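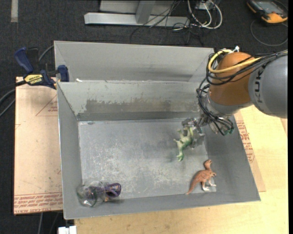
Does a card hold at the time of booking lower the no-show rate at small full-service restaurants?

In our sample it did for parties of five or more, and it made little difference for parties of two.

Figure 2. Open-topped grey metal bin with an orange and grey robot arm reaching into its right side.

4.2 Card holds and party size

The booking records come from 40 restaurants in Stusura that used the Botilel reservation system for the whole of the study period. None of the restaurants has more than 64 seats. After removing test entries, duplicate bookings and private events, 1,512 reservations remained. Each record gives the booking time, the dining time, the party size, the channel (phone, web or walk-up desk) and a final status set by the host.

A reservation was coded as a no-show when the host marked it as such and no bill was opened under the same name that evening. Late cancellations were coded separately. Some hosts used the two marks loosely, in particular on busy nights, when a party that called ten minutes before its table time might be entered either way. We therefore ran each model twice, once with late cancellations counted as kept and once with them counted as missed. The direction of the card hold effect is the same in both runs. The size of the effect is smaller in the second.

Card holds were not assigned at random. Owners chose whether to ask for a card, and most of those who did applied the rule only to Friday and Saturday dinner. A direct comparison of restaurants with and without holds would mix the effect of the rule with the effect of location, price and clientele. Our main estimates compare bookings within the same restaurant, before and after the rule came into force, with controls for day of the week, meal period and lead time. Restaurants that never changed their rule contribute to the controls only.

For large parties, the fall in no-shows appears mainly in bookings made more than a week ahead. These are the bookings that diners are most likely to forget or to duplicate elsewhere. The fee itself was seldom charged. Several owners told us they had never charged it, and one had waived it every time a guest called to complain. The hold seems to work as a prompt to cancel — cancellations made at least a day ahead rose at the same restaurants over the same weeks.

For parties of two, the estimate is close to zero in both runs. One reading is that such tables are easy to refill from walk-ups, so owners enforce the rule less strictly and regular guests learn this. We can't test that reading with the present data, as Botilel records don't show whether a released table was seated again.

Booking channel matters more than we had expected. Phone bookings had fewer no-shows than web bookings at every party size, with or without a hold. Aisyah Goh, who coded the interview notes for this study, suggests that a spoken exchange with the host creates a sense of duty to turn up or call back. The notes support this in part, but the guests who phone are also older and more often regulars, and the records don't let us separate these causes.

Two checks were made on the main result. In the first, we dropped all bookings from July, when four restaurants closed their patios for street works and moved reservations by hand. The estimates changed very little. In the second, we replaced the host's status mark with the time stamps from the Folora payment terminals, where these were available. Agreement between the two sources was high at dinner and weaker at lunch, where bills were often opened under a table number alone.

The results bear on small restaurants with a single dining room and should not be carried over to hotel dining rooms or chains. They also differ from the pattern in the earlier Tsai survey, which relied on owners' recall and found a benefit at all party sizes. Section 4.3 takes up reminder messages, which were sent by a subset of the same restaurants.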